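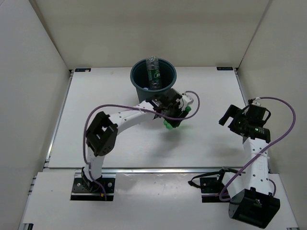 Re: Small bin for bottles - what do you all use?

Plurotthorpe
Feb 11, 2024
Love the round ones! Mine's dark green with a nice thick rim, and a bottle leans up in it instead of rolling about. I've had it since September and I'd buy another tomorrow.

dreltel23
Round is lovely to look at but a pain in a corner. I went square and got loads more in.

Flodirora
Square ones never rinse clean though! Sticky juice in all four corners, yuck. Do you squash yours first?

Plurotthorpe
Always - a good twist, then the lid back on. Green ones go in with the clear, our council takes them together.

dreltel23
Ours wants labels off as well. Eight minutes of picking for one bag.

Flodirora
Warm water and a butter knife, comes away a treat. Still team round!

dreltel23
Will try the knife. Keeping my square bin.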